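Ticket: recordings rejected at upload, "tracking lost at start"
Project: Sastent
Site: Drurnham
Status: resolved, leaving open till the end of February in case it comes back

Opening this one myself because I've been moaning about it in chat for long enough. I'm recording two-handed demos with the hand-held grippers (pick something up with one, pass it over, put it down with the other) and the checker keeps throwing them out. Out of 75 demos this morning, 69 went through and the rest came back with the same message, tracking lost at start. The demos themselves felt fine to me! No drops, no fumbles, I was even pretty proud of a couple of them.

What I tried first, in order:

Restarted the recorder. No change.

Wiped both lenses with the cloth from the case. No change, though they did need it.

Swapped the left and right grippers over. I got the failures on the left before the swap and on the right after, so it followed the unit, and I got all excited and decided we had a bad camera. Then I recorded a short batch with the other unit only and got a failure on that one too. So much for that.

Went through the rejected files one by one and looked at the first second of each. This is where I should have started, I know.

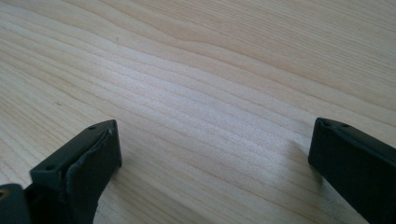
Wrist view, fingers open, nothing but tabletop.

Every rejected file starts with a view a lot like that one. I'd been beginning with the gripper down close and pointed at bare wood, and the tracker needs some fixed detail to grab hold of before it can work out where the gripper is. You'd think the grain would help, and I guess it does a little, but it's all soft stripes going the same way, plus a couple of tiny dark specks. If I then moved off fast, it never caught up. The log says it wants 1,120 matched points before it calls itself settled, and on the bad files it was nowhere near that when I set off.

So I changed how I start. Both grippers come up first, I hold them still where they can see something with edges on it, wait for the beep, then go down to the work. I also stopped putting everything away between takes, which was me being tidy and making it worse.
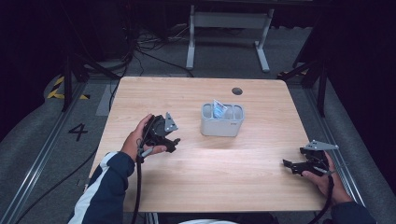 The new start position is easy enough to hit once you've done it a few times, and I've added it to the Lulesside setup page so the evening people get it too. Elbows in, pause, beep, go. What I look for with both hands is the gray organizer with the compartments, as it stands near the middle of the table and gives plenty of corners, and the packet with the blue and white label helps as well. The round grommet hole is worth having in view too. I try to leave all of that alone for a whole batch.

Update, after lunch: ran another batch with the new start and no rejects. I also did 4 the old way on purpose, low down over bare wood and moving off fast, and three got bounced, so I'm happy that was the cause.

Still to do: re-record the rejected ones, and ask if the recorder could refuse to start until the tracker has settled. A beep is easy to miss when the fans are on.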